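Home News Opinion Community Sport Contact

Keep the school zone at 40 all day

August 23, 2020
By Desta Endale

Council wants to trim the hours of the reduced speed limit on Guswood Road. Under the proposal the 40 zone would apply for a short window before the bell and another after it, and the road would go back to 60 for the rest of the day. I think this is a mistake, and I say so as someone who drives that road to work in Pledmont and would save a minute or so.

The argument for the change is that children are only on the footpath twice a day. That was never quite true. Kindergarten finishes at lunchtime. The oval is used by the high school in the afternoon, and the library next door draws older people who cross at the same spot, where the nearest lights are 382 metres away. 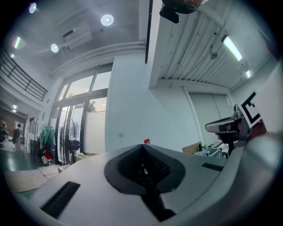 Council's own traffic count, taken in April, recorded 139 people crossing between the two bell times on one school day. Traffic was lighter than usual that month, so drivers had a clear run and many of them used it. The report puts this figure on page 17 and does not mention it again.

I have heard it said that a limit nobody understands is a limit nobody obeys, and I agree with that part. The present sign has 4 lines of small print under the number. A driver coming down the hill has to read the times, check the clock and work out whether it is a school day. Changing the times does nothing about any of that. A flat limit with one number on it does.

Hurnidden made its school road 40 at all hours a few years back. There were complaints for the first term, mostly about parcel vans running late, and then the letters stopped. The pharmacist there told me her customers had started parking across the road again because they could get back over it.
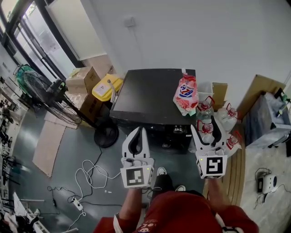
Looking down at a pair of white hand-held grippers, with a snack bag on the black unit ahead.

The cost is small. The signs have to be replaced under either plan, and a plain one is cheaper than one with a timetable on it. The delay to drivers is small too – the zone is short, and most of us end up waiting at the roundabout anyway.

Submissions are open at the Guswood office until the end of the month. Mine is already in.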